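A visit to the Perdale open day

The Perdale estate opened thirteen of its houses and workshops to the public last month, and I went along with Annelies Zürcher, who was thinking of buying there. Neither of us had been before. The bus drops you at the lower gate and the rest is on foot, uphill, past the old tile works.

We picked up a map at the gatehouse. It had the houses in one colour and the workshops in another, but the two colours were so close that most people were asking the way. Flurina Aigner was on the desk and she told us to start at the top and work down. This was good advice, as the top houses were crowded by noon.

The Imhof joinery

The joinery is in the long shed behind the chapel. Ferdinand Holzer runs it and he gave a talk every hour. He makes windows and doors for the estate and for a few builders in the valley. He had 427 windows on order at the time, all for the same school, and the first of them were stacked along the back wall waiting for glass.

He spent a good part of the talk on timber. The larch comes from the slope above the village and is left to dry in the open for a year before it is brought inside. He passed two offcuts round, one dried properly and one not, and you could feel the difference in weight. Somebody asked about oak. He said he would make anything in oak if the customer paid for it, but that larch did the job outside.

The shed is cold. Bring a coat if you go in autumn.

The heating plant

Woltadum, the firm that runs the estate's heating, had opened the boiler house. The plant burns wood chip, much of it from the joinery and the rest from forestry thinnings, and sends hot water down to 400 homes. Pornthip Jitpraphai took us round in groups of 10. She was very clear and did not rush anyone.

The store holds enough chip for five days in a hard winter. It is filled from a ramp at the back, and there is a window where you can look down on the screw feed. The noise is less than I had expected -- you can talk normally next to the boiler. There was a question about the cost of joining. A house on the main street pays a fixed fee, while the outlying ones are priced by the length of pipe.

Lunch

Soup, bread and cheese in the school hall, paid for by donation. The queue was long but moved. There was also apple cake, which had gone by the time we sat down.

The houses

We saw four in the end. The two at the top are the largest, with the living rooms upstairs for the view and the bedrooms below. Annelies liked the light but not the stairs. The third was a terraced house with a deep porch and a good dry cellar.

The last is still at the planning stage, so it was shown on a screen in the estate office. Mélanie Bergeron went through the plans with us and answered questions on storage and cupboard space.

A drawer under the light wooden worktop, then the microwave with the wall oven below it:

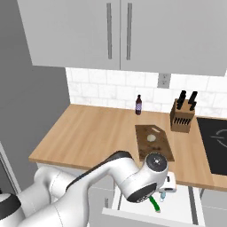
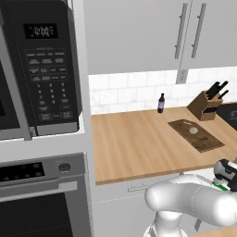

Getting there

The bus from the station takes twenty minutes and stops at the lower gate. There is a car park by the tile works, but it was full when we passed it and cars were being sent back to the village. The path up is paved and has a handrail on the steep part.

The next open day is planned for August. Entry was free this time and no booking was needed, except for the boiler house, where you put your name on a list at the door. The map costs nothing either, though I would ask for the larger one, kept behind the desk.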